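Simulation and Tooling Notes - October

Kitchen scene moves to the new planner

The counter-top scene now runs on Durwood, the motion planner that replaces our old sampling script. Durwood takes joint limits, a collision model and a goal pose, and returns a timed trajectory. Replanning is triggered when the tracked goal moves more than 17 mm. The Franka arm model is unchanged, and so is its mount on the cabinet beside the marble slab. Potato, lettuce and pot are registered as separate collision bodies, so the planner can be told to ignore one of them during the final approach.

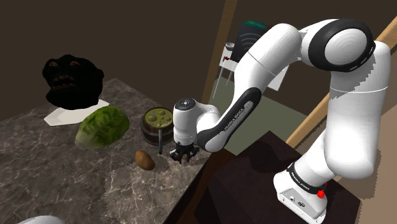
Wrist view and mesh checks

Anari, the perception module, now reads the view from behind the gripper as well as the fixed view. Both fingers stay in that view while the hand is open, and they have to be masked before segmentation. The mask is computed from the joint state and rendered once per cycle. Kamala Raju wrote the masking code and reports two remaining problems.

The first is occlusion. When the right finger overlaps the tankard, Anari can return the handle and the body as two objects. A merge step is in review. The second is thin geometry. The gold wire object on the marble gives very few depth points, and the fitted box jumps between cycles. Until that is fixed, Durwood pads thin objects by 5 mm on all sides. 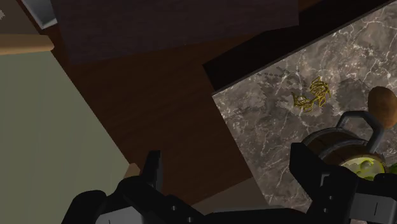 Issue 17

Configuration files from before the October build need 2 edits: rename the "scene" key to "world", and move gripper limits into their own block. Trinimar, the log viewer, will open old and new files - the converter runs on load and leaves the original in place. Send failed conversions to Kamala by Monday with the log attached.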